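A small bakery that wants to stay small

Tiina Ikonen opened her bakery, Rukunska, six years ago in Kallio. Before this she worked in an office and baked only for her family. We met at 5 in the morning, because this is the hour when she has time to speak. The first breads were already in the oven.

"I did not have a big plan," she says. "I had one rye bread from my grandmother and I wanted to sell it. In the first month I sold 500 loaves, and I was so tired that I cried in the storage room."

The rye bread is still the most important product. The dough rests through the night, and the starter is fed every evening. Tiina keeps a paper notebook where she writes the temperature of the room and how the dough behaved. In April, when the heating of the building is turned down, the dough becomes slow and she must begin earlier. 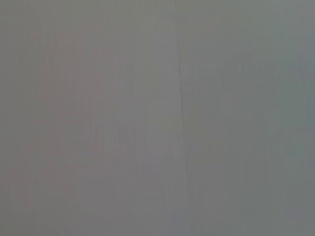 Lauri Pitkänen remembers it differently, and says that the first bread was too sour and that it took almost a year before the customers came back for it. He told her this many times, he says, and she did not want to hear it.

Tiina laughs when I repeat this to her. "He is right, but he ate it every day."

The flour comes from a mill called Gramotska. The price has risen two times since she opened, and she has raised the price of the bread only once. I asked how this is possible. She answered that she stopped making cakes with many parts and put the hours into bread and simple buns.

"A cake takes my whole afternoon. For buns I weigh the flour, I mix, I go to do another thing."
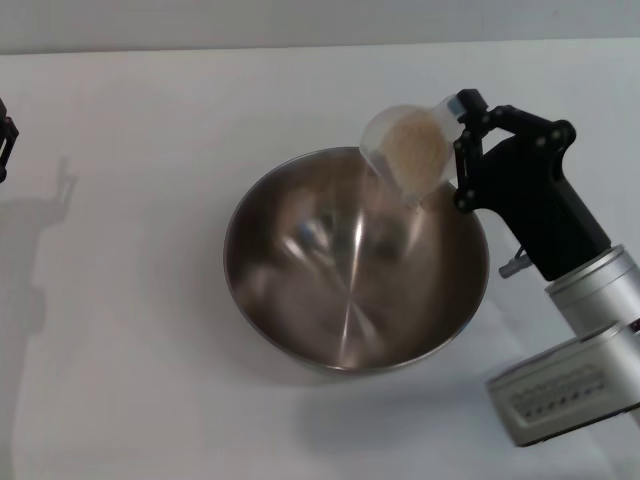 She is strict about the weighing. In her opinion most mistakes of new bakers come from measuring in a hurry, and she asks every new worker to make the same plain bun dough for one week before they touch the rye.

Last year a company named Sasex offered to sell her bread in its shops. She thought about it during one month and said no. They wanted a loaf that stays soft for many days, and she would have to change the recipe.

"Maybe I will regret it," she says. "My rent is not small."

Then the timer rings and she goes to take out the breads. The shop opens at 6, and two people are already waiting at the door.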